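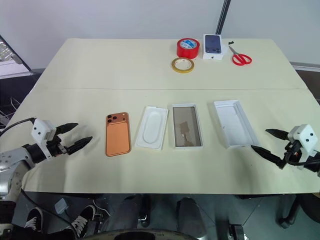
Photo: Mirkon Stock / used by permission

[hiddenobject-talk] Re: Wurnstead Collector's Edition, buy it now!!

> I finished Wurnstead on Friday and I have not been this excited about
> a Drinmont game since the lighthouse one. 57 hidden object scenes, and
> not a single one felt like filler to me. The story is wonderful, you
> really do not know who is sending the letters until the very end. Voice
> acting is top notch. Get the Collector's Edition, don't mess around
> with the standard one, the bonus chapter ties everything together and
> the extras are worth the money all by themselves. The new hint owl is
> so cute and the graphics are a huge step up. I played on the middle
> difficulty and only got stuck twice. Drinmont is BACK.

I'm glad you had a good time with it, and I don't want to be the person who rains on every release, but I played the same game and I think some of this needs a second look before people here spend the money.

Start with the 57 scenes. I kept a notepad going, which is a bad habit of mine, and by my count 50 of those are in the main game and the rest are in the bonus chapter. Fine. But a lot of the 50 are the same room with a new list. You go into the chapel vestry, find your twelve things, get the candle snuffer, leave, and a chapter later the sparkles are back and you're hunting through the same pile for a different twelve. The snuffer's gone and everything else is where you left it. By the third visit I could do the vestry from memory. If that counts as three scenes, then okay, but the store page should say so.

As for the letters, I had the sender pegged before I was out of the train station. There are four people in the whole town with a speaking part. One of them is dead, one of them is your sister, and one of them only sells you lamp oil. I did like the bit where the handwriting changes. I don't think the game did anything with it, though. If I missed a journal page that explains it, somebody please tell me which room.

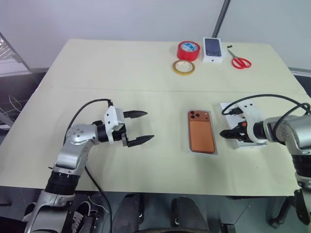
My real complaint is the cursor. Drinmont threw out the old arrow and gave us a soft gold glow the size of a quarter, and it's a terrible thing to pick up a needle with. I must have hit the misclick penalty a dozen times on objects I could plainly see, with the hot spot sitting somewhere inside that glow where I couldn't tell. When a tool is made for grabbing, you ought to be able to see which end does the grabbing. The white gripper on the left in the photo has two black fingers with pointed, ridged tips, and even standing open you know exactly where it's going to pinch. Give me a cursor like that. The options menu has a "classic pointer" box, and on my machine checking it did nothing except make the glow silver. I'm on an older Windows laptop, so maybe it works for others.

The owl, well. It's cute for one chapter. After that it says "Whoo needs a hand?" every time you stop moving for more than a few seconds, and there's no way to shut it up without turning off all the voices. I went through the settings twice. Eskola had the same kind of helper in their clockmaker game, and they at least let you lock it in its cage. The owl also gives hints only for the scene you're in. If you're stuck because you left the crowbar two rooms back, it flaps around and points at the door. That isn't much of a hint when the room has three doors.

Graphics: the cutscenes are a step up, agreed. The harbor at night is lovely. The hidden object scenes look to me like the same stuff they've been using for years with a brown wash over it. I recognized the brass parrot. 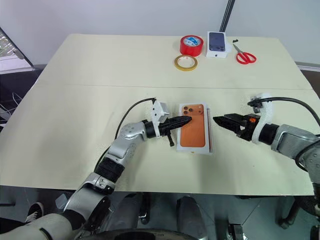
Now the Collector's Edition, which is the part I'd push back on hardest. The bonus chapter took me 2 hours, and a good chunk of that was walking back and forth between the boathouse and the crypt, because the map won't let you fast travel in the bonus content (it does in the main game, go figure). Then you get the wallpapers, the soundtrack, which is four tracks on a loop, a strategy guide and the "art book." What I object to is how it's listed. Even an ordinary phone box like the white one with the orange cover has the camera lenses printed right up top, so you get some notion of what's supposed to be inside. Drinmont's page has a picture of a golden chest and the words "exclusive content awaits." I'd want the chapter length up front, and I'd want to know the morphing objects can't be replayed once you've left a room. I missed two of them, and my only choice was to start a new profile. I did not start a new profile.

Does the bonus chapter tie everything together? It tells you what happened to the sister's husband, who I'd forgotten was missing. The main ending stands up without it. If you're the type who buys the standard edition, you're not going to be left hanging.

What I'd say to anyone on the fence is play the free hour and stick with it through the apothecary. That's the first room where the cursor really gets in the way, and if it doesn't bother you there, it probably won't later. The sliding tile puzzle with the moon phases is a good one, no complaints. Skip button takes forever to charge on expert, so don't pick expert for that reason alone.

One question back to you, original poster. Which two places did you get stuck? I'm curious if one was the greenhouse valve. I had the right wheel, in the right place, and the game wouldn't take it until I'd gone out and looked at the fountain a second time. I've been calling that a bug, and I'd like to know if anybody else got it on the current version or if it's just my copy. Mac people too, please.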